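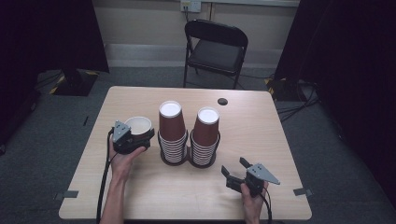 Cup stacking with the Skomisar hand grippers, one in each hand.

I've had the Skomisar pair for 20 days now and I'm mostly a fan! You hold them, you do the job yourself, and the recording becomes the lesson for the robot — no joystick, no remote arm to fight with. Joaquim Figueiredo and I got through 200 cup demos by Monday, and my wrists only complained a little (okay, more than a little by the end).

The fingers open nice and wide, and paper cups don't get crushed once you learn to squeeze gently. My gripe is the cables. They run back past your forearms and I kept snagging the left one on my sleeve.

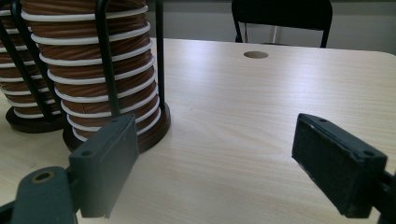 Would I buy them again?

Yep, with longer cables — and I'd take a break after every 21 demos or so.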